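I read the new Rollholm survey on flexible hours so you don't have to sit through the PDF. Notes from someone who has worked in HR for a long time. Thread.

1/ They asked 400 office and warehouse workers in Grenmont and Fanley one main question: would you take a job with slightly lower pay if you could set your own start time? Just over half said yes.

2/ The split by job type is bigger than the split by age. Warehouse staff wanted shift swaps, and most of them can't get one without a manager signing off. Office staff mostly wanted to start later.

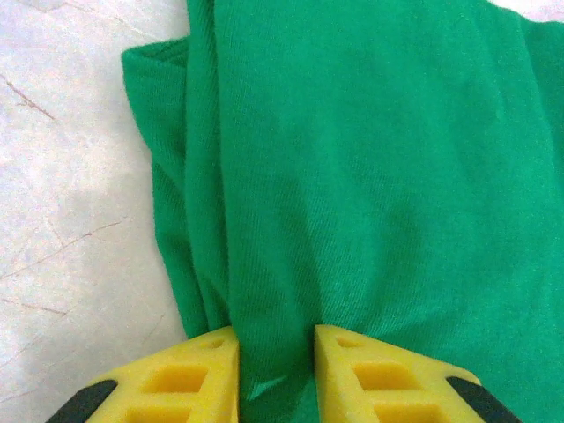 3/ 120 of the people surveyed had left a job in the past year. The top reason was pay. The second was a schedule that changed with short notice. Remote work came fifth, lower than I expected.

4/ Krystyna Adamczyk wrote the section on notice periods and it's the best part. She found 50 workers who get their schedule less than 2 days ahead. Several had turned down training because they couldn't plan for it.

5/ Weak spot: the employer side is thin. Rutkowska is the only company that let them look at turnover numbers, and those stop in February. I wouldn't build a policy on that.

6/ Something we tried at my last job – post the schedule two weeks out and pay a small bonus for any change after that. Managers complained for a month. Then they started planning better. Cost us less than one new hire. 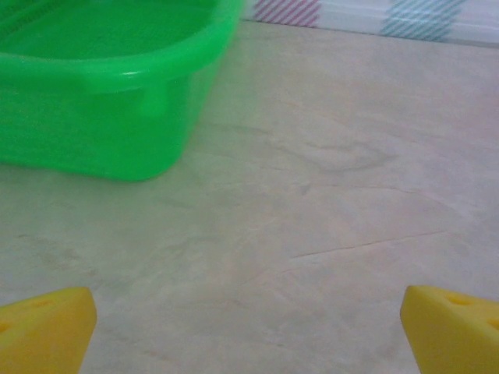
7/ If you're job hunting, ask how far ahead schedules go out and who approves swaps. Get the answer in writing with the offer. Recruiters are used to the question by now.

8/ Jadwiga Wysocka is running an online session on the results on October 10, 2026. Free, but you need to register. I'll be there and will add to this thread if the employer data gets updated.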